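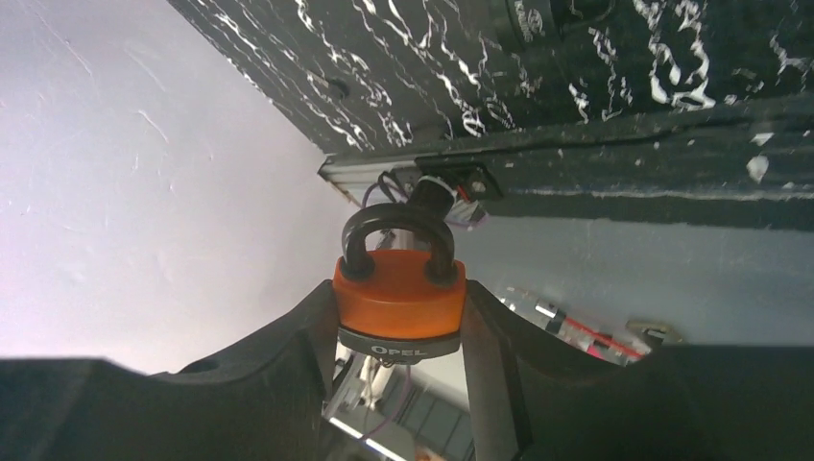
Photo: Darwish

So I've been meaning to write something about learning to swim as a grown-up, and as the kettle's on and the house is quiet, you're getting the whole lot in one go. Bring a biscuit.

I started at Cernwood baths in April, in the beginners' lane, which is the one by the wall with the handrail. I couldn't put my face in. I held that rail for most of the first lesson and went home feeling very silly and rather pleased with myself.

If you're thinking of trying it, get goggles that fit before anything else. I bought the cheapest pair going and spent weeks blinking like an owl. The Prerkitz ones I have now are lovely and soft round the eyes (and they come in a sensible case, which I lost).

Bring your own padlock for the lockers as well. The pool used to lend them out and doesn't any more, and I've stood there dripping with my bag in my arms more than once.

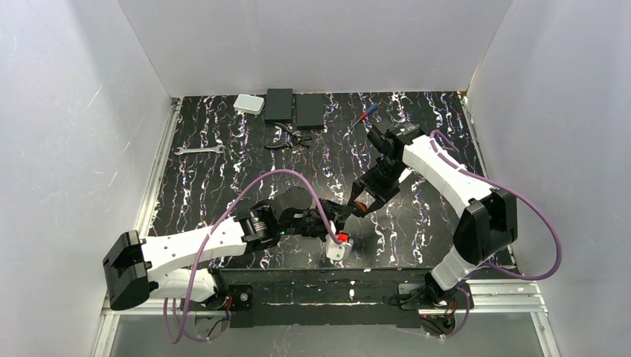

Drukonia replied that breathing was the hard bit for her, and that she only got it once she stopped trying to hold her breath and hummed into the water instead.

Oh, the humming! Yes, please do try it. I hum hymns, mostly, and the slower ones are best. You breathe out without noticing, and then you turn your head and there's the air, waiting for you.

My first full length without stopping took me so long that the aqua class had started coming in at the other end. They clapped! I don't think I've been clapped since school — I had a little cry in the shower afterwards.

I go at 7.30 in the morning now, when it's mostly older ladies doing a very stately breaststroke and chatting all the way up and back. They'll let you past if you ask nicely, though I've never needed to ask.

I'm up to 200 metres, with a rest at each end. I'd love to do 1,000 by next spring, and if I don't, I'll still have had all those mornings. Shout if you'd like company in the slow lane, there's plenty of room.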